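Two-arm tidy-up task: how much should I vary the starting layout between recordings?

Grurnby Help > Robots and automation > Collecting examples

Posted 5/19/22 by tworightthumbs

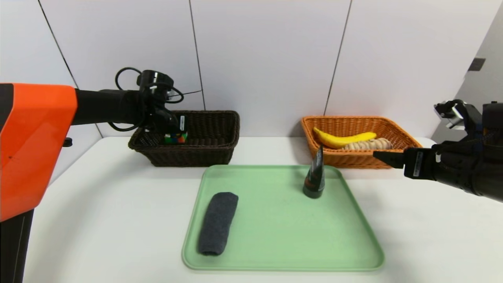

I have been recording demonstrations for a sorting task and I would like somebody to tell me whether I've been doing it wrong before I do any more of it. I have 493 episodes. My wrists would prefer that the answer be "no."

The task is simple enough that I told my manager it would take an afternoon, and that was in October. Two arms, two baskets, one tray. Toys and odds and ends start on the tray, the operator drives both arms, and things go into the baskets. The puzzle cube goes in the brown basket and the play food goes in the orange one. The towel is last, and can go in either, a rule I made up on the first day when I was tired and have regretted ever since. The policy is a plain imitation setup, camera views and joint positions in, joint targets out. No language, no rewards, nothing fancy.

The trouble is the layout. For the first couple hundred episodes I put everything in nearly the same spot every time. I thought I was being careful. The trained policy was very good at this, provided you also put everything in nearly the same spot. Slide the tray over by the width of a hand and the left arm goes confidently to where the cube used to live, closes on air, carries the air to the basket, and lets it go with great delicacy.

So I switched to full chaos. Tray rotated, baskets swapped, towel thrown down any old way, cube under the towel if I was feeling mean. Now the policy doesn't grab air, because it mostly doesn't grab. It hovers. It will hang over the basket for a good minute like somebody reading a menu.

What I'd like to know:

How much do you vary the start, and do you vary everything at once or one thing at a time?

Should the baskets move at all, if in real use they will always be against the back wall?

Do I throw away the early tidy episodes, the later messy ones, or my notes?

Also, I record at the Lindsay bench and the thing is supposed to run at the Gimard bench, which has the same table and different lights. I am told this is fine by people who do not have to do it.

grollside_gravel

Don't throw anything away yet. Disk is cheaper than your afternoons.

I went through nearly the same thing with a table-clearing task, and the jump you made is the usual one. Too tidy, then a panic, then far too messy. The messy half may not be bad data. There may simply be too little of it for the amount of ground it covers. A couple hundred episodes spread over every tray angle and both basket orders and a buried cube is maybe two or three of any given situation, and the model shrugs and averages them. Averaging "go left" and "go right" gets you the menu reading.

What worked for me was writing down the things that can change and deciding on each one before touching the arms. Mine looked like this, and I'd guess yours is close:

Tray position: varies, within the area both arms can reach without the operator swearing.
Tray angle: varies a little. Will real people put it down at forty-five degrees? If not, skip it.
Which items are present: varies, including episodes where one is missing.
Where items sit on the tray: varies a lot. Most of your effort should go here.
Basket position: varies by a few inches either way.
Basket order: fixed, unless you need otherwise.
Lighting: varies, see below.

On the baskets, yes, move them slightly even if they'll always be against the wall. "Always against the wall" lasts until someone wipes down the table. But I wouldn't swap them. Swapping means the model has to learn to go by color, and you'd be paying for that with episodes you could be spending on the cube.

Then do it in rounds. Make a sheet of starting layouts, shuffle it, and set the table from the sheet. People are terrible at being random. I was sure I'd been scattering things all over, and when I plotted my object positions they made a neat little kidney shape in front of my right hand. After each round, train, run it, and look at where it fails. The next sheet gets more of that.

Your towel rule is a bigger problem than the tray, by the way. If it goes in either basket, then from the same view the operator sometimes goes left and sometimes right, and a plain imitation policy may well split the difference and stop in between the two. Pick a basket. You'll have to redo or drop the towel part of the episodes that went the other way. I'd trim those where the towel starts moving and keep the front part, so you don't lose the cube work.

Last thing, check your pauses. When I'm setting up a hard grasp I stop and think with the arms in the air, and all that thinking gets recorded. The model learned to think. If your hover lasts as long as your own hesitations do, there's your culprit. I cut any stretch where neither arm moved for 2 seconds, except when a gripper was opening or closing, and half my hovering went away without one new recording.

mostly_harmonic_drive

just collect more. we had 3,545 episodes for ours and it's great. 493 is nothing

tworightthumbs

Thank you, I'll have the other 3,000 on your desk by lunch.

grollside_gravel, I looked at the pauses. There were a lot. In one of them I clearly went to get a coffee.

softstop

I half disagree with the first reply and fully disagree with the second.

More data is fine if you know what it's more of. The project I was on had a big pile too, and when we sorted it, one operator on one shift had done most of it, with the tray in one place. We ended up getting better results from 121 episodes picked with some thought than from the whole heap. That was on our task, with our arms, so don't frame it and hang it up.

Where I part ways is the shuffled sheet from the very start. I'd go one thing at a time to begin with, at least long enough to find out what breaks. Keep the items where they are and move only the tray. Train, test. Then fix the tray and move only the items. It's slower and duller, and at the end you know which change your policy can't stand. With everything shuffled you just know it's unhappy. Once you know, shuffle away.

Some smaller points nobody has brought up yet:

Label the messy episodes. If you didn't write down which ones had swapped baskets or the cube under the towel, go back and do it from the first image of each. It's an evening with a snack. Then you can train with and without them and stop guessing.

Record some recoveries. If every demonstration is a clean grasp, the model has never seen what to do after a bad one. Fumble on purpose now and then, then fix it. Keep only the fix, starting from just after the fumble, or you'll be teaching it to fumble. Soft things and anything with an odd shape deserve more of these than the cube does.

Watch what your other arm is doing. When I drive one arm, the idle one drifts, and it drifts differently depending on how I'm sitting. That all goes in the data. Pick a rest pose and go back to it.

As for Lindsay and Gimard, "same table, different lights" was the sentence that cost us two weeks. Before you record another round, take the current policy over to the Gimard bench and run it on your tidiest layout, the one it's already good at. If it does well there, your lights are fine and you can go back to worrying about the towel. If it falls over, record a batch at Gimard now. Color jitter in training helps a bit. It didn't rescue us from a window.

And check that the head camera is at the same height and tilt on both. Ours was off by a finger's width. We blamed the lights for days.

tworightthumbs

Update for anybody who finds this by searching "robot hovers over basket."

Cut the pauses, picked the orange basket for the towel, trimmed the episodes that disagreed, retrained. No new recordings. It now commits to things. Some of them are the wrong things, but it gets there briskly, and it picks up the cube more often than not from tray positions that used to defeat it.

Took it to Gimard as suggested. The camera tilt was different. I have a sheet of layouts for the next round, tray only, and I'll post how it goes once I've fixed the bracket.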